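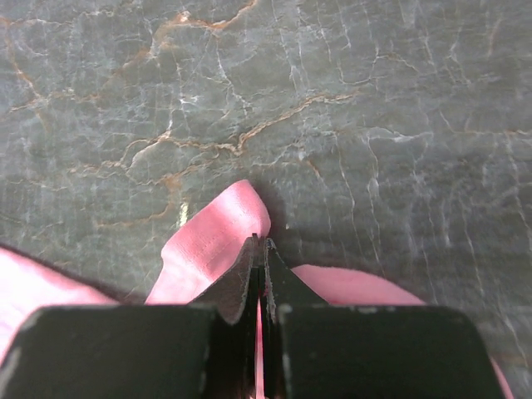

*Fingertips closed on a fold of the pink test cloth.*

# Elley two-arm cloth cell: setup and upkeep

I ran the Elley cell for 600 grasp cycles on fabric, from bolting down to the first tip change. The review covers mechanical setup, alignment and maintenance. Software gets one paragraph.

**Fingertips.** The stock tips are matte black wedges that meet along a thin vertical edge. They pick up a single layer of cloth from a flat board well, as long as the edges stay true. Wear starts there. Check the inner edge of each finger for fraying and a pale gray rim. Light fraying can be dressed with fine paper. Anything that catches a fingernail means a new pair. Change both sides together, or the closing line drifts off center. Scuffs and chips on the flat pads behind the fingers are cosmetic and I leave them alone.

Elley's manual gives no tip inspection interval. I settled on every 30 cycles with woven cloth. Sylvain Vidal, who set up the same cell at Sivier, inspects more often on fleece and blows lint out of the jaw between runs.

**Alignment.** Both bases sit on one black mounting rail, so the spacing repeats after a teardown. Height doesn't. Shim the lower side until both grippers touch the board at the same commanded height, then check again with the arms raised. My left arm read low on delivery. Correcting it took 16 minutes, most of it spent getting at the rear base screw.

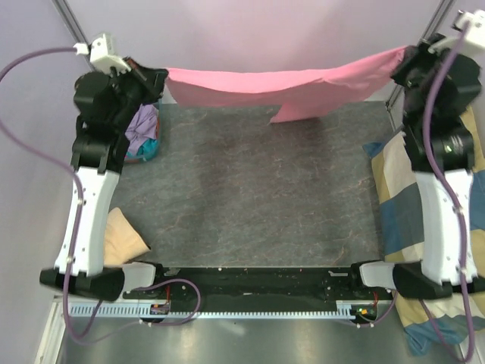 *Both arms holding the cloth by its corners over the marble-patterned board.*

A cloth held between the two grippers makes a useful quick check. Compare the two corners for height, then look at how the lower edge sags. Uneven sag can come from the grip points as well as the arms, so regrip before touching a shim.

**Cables.** A purple cable runs down each arm from a white bracket at the upper end. Leave enough slack in the loop for full wrist travel, and tie it only along the link. A tie near the wrist bracket will load the connector. The thin wires at the rail are more exposed than I'd like, and a Carré clip strip would be a sensible addition to the kit.

**Housekeeping.** Debris collects on the rail. Vacuum it with the power off. Don't use compressed air near the circuit boards.

**Software.** The Gorkurow controller package installed cleanly. Homing is slow and the error codes are poorly listed.

**Verdict.** Good repeatability, easy tip changes, weak documentation. Order 6 spare tip pairs with the cell.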